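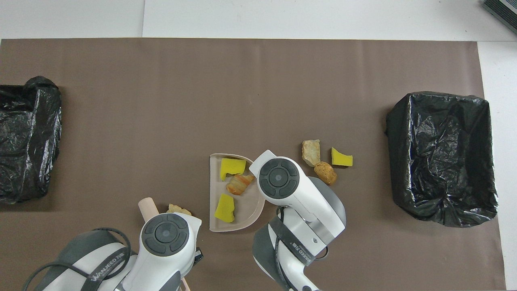
Review: Skillow Bench Kit for Two-Arm Cells

By Roos Kramer

Print | E-mail

The Skillow Bench Kit is a set of consumables and soft goods for a small tabletop cell. It has no motors and no electronics. The box holds a roll of heavy brown-gray paper, liners for the bins, a divided beige tray, a bag of mock food scraps, strap material for cable runs, and a laminated setup card. We bought ours in November for a table-clearing cell with two white arms, and it has been in daily use since then. The replacement pack costs $48.

Surface

The paper is the best part of the kit. Our table top is white and has a seam in it. Light plastic pieces were hard to pick out against that top, and the seam confused the segmentation about once a shift. With a sheet down, both problems went away. The card says to square the sheet to the far edge of the table and leave a white margin there and on the right. Do this. The margin gives you a straight reference when the sheet has to be replaced, and we got the new one back in position without touching the calibration.

The paper creases if it is folded for storage. Faint creases did no harm. A raised crease will catch a fingertip on a low approach, so keep the roll rolled.

Bins and liners

The kit assumes two disposal points facing each other across the sheet, one on the left and one on the right. The liners are black plastic. They fit our rectangular bin with enough left over to gather at the rim, and the gathered rim is the weak point of the whole arrangement. It wrinkles, it stands up higher on one side than the other, and the inside is glossy. Our depth readings over the opening were poor with the room lights on full. Leobardo Ventura fixed this by setting a drop height well above the rim and ignoring depth inside the bin area. Skillow should offer a matte liner.

Pull the liner down evenly on all sides before each session. It takes less time than clearing a fault after a gripper has hooked a fold.

Tray and scraps

The tray is roughly D-shaped, with low ridges between the compartments. The ridges are high enough to stop a piece from sliding and low enough that the fingers can come in from the side. Place it with the straight edge to the left. We tried it the other way around, and the right arm had to reach over the flat side at a bad wrist angle.

The scraps include yellow sponge-like pieces, a striped orange-and-cream one that passes for shrimp, and some tan and golden-brown lumps. The sponge pieces compress and recover well. The tan crumbly ones are the first to wear out. Check the sheet for fragments and remove them, as a fragment under the tray will tilt it.

Cable straps

Both of our arms run a black cable along the outside of the housing, held by a black strap. The arm straps are printed WANJEED and we left them in place. We used the Skillow strap material only behind the bases, where it holds but frays at the cut ends. Leave a loop of slack at each joint. Yareli Tapia cycled both wrists through full travel before we signed off on the routing, and one loop had to be lengthened.

Wear

We logged 617 clearing runs and 2,424 individual picks on the first set. In that period we used three sheets of paper. The tray shows scuffing on the ridges and no cracks. The weekly routine is short: wipe the gripper fingers, check strap tension, replace the sheet if it is torn, and look over the cable for flat spots.

Setup card

The card is clear but leaves out two items. It gives no order for placing things, and it does not say how far the bins should be from the arm bases. Our order is sheet, bins, liners, tray, scraps. For distance, jog each arm to its drop pose first and put the bin under it.

Verdict

Recommended for a cell that already works and needs a repeatable surface. The Premora set has better liners, but its tray has no ridges and we had pieces sliding under side contact. Buy extra paper with the first order.

Contact us | Copyright Dredeo Bench Notes. All rights reserved. | Back to top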